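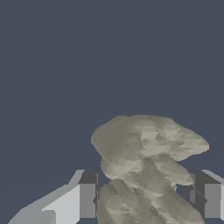

Contrôle du poste de téléopération Vikumetti, préparation des démonstrations de saisie en simulation et sur bras réel.
Site : Kidis. Date : 4 août. Contrôle : Poul Lauritsen. Lot concerné : Plurska 69.

## 1. Poste opérateur

- [x] Arrêt d'urgence à portée de la main gauche, testé deux fois. Réarmement manuel obligatoire, correct.
- [x] Pédale homme mort : le relâchement coupe les moteurs.
- [ ] Câble du joystick fixé au sol. *Il traîne encore devant le siège. Goulotte à poser avant la prochaine séance.*
- [x] Écran réglé à hauteur des yeux, siège stable.

## 2. Démonstration en simulation

- [x] Le maillage de l'objet se charge sans erreur. Surface à facettes, forme irrégulière à plusieurs lobes : à garder pour l'entraînement des nouveaux opérateurs.
- [x] Saisie par la partie basse, entre les deux doigts. *La plus grande part du volume reste au-dessus de la prise. Ne pas faire de rotation rapide du poignet dans cette configuration.*
- [x] Limite d'effort des doigts active dans le simulateur.
- [ ] Retour d'effort cohérent avec l'affichage. *Retard sensible à la fermeture. Ticket 1719 ouvert, Valdemar Vestergaard s'en charge.*
- [x] Enregistrement des trajectoires : 77 démonstrations relues, fichiers lisibles.

## 3. Guidage à la main sur bras réel

- [x] Vitesse réduite sélectionnée et verrouillée par clé.
- [x] Compensation de gravité vérifiée à vide. Le bras ne dérive pas.
- [x] Zone délimitée au sol, une seule personne à l'intérieur.
- [ ] Caches des doigts de pince en place. *Vis manquante côté droit. Guidage à la main interdit jusqu'au remplacement.*
- [x] Cheveux attachés, pas de bijoux, manches serrées.
- [ ] Gants adaptés disponibles. *Il ne reste que des grandes tailles. Commande passée chez Hinojosa, référence 189.*

## 4. Fin de séance

- [x] Bras ramené en position de repos avant coupure.
- [x] Clé de mode rangée dans l'armoire.
- [ ] Journal signé par l'opérateur. *Deux signatures manquent pour le lot en cours.*

## Commentaires

La téléopération en simulation peut continuer. Prévenir les opérateurs du retard à la fermeture : il pousse à serrer trop fort, et cela se retrouve dans les données. Les essais concernés sont à marquer « à revoir » dans le journal, sans les effacer.

Le guidage à la main reste suspendu pour la vis du cache. V. Vestergaard confirme par écrit une fois la réparation faite, puis les points ouverts de la section 3 sont repris en entier. Contrôle complet suivant : octobre.

P. Lauritsen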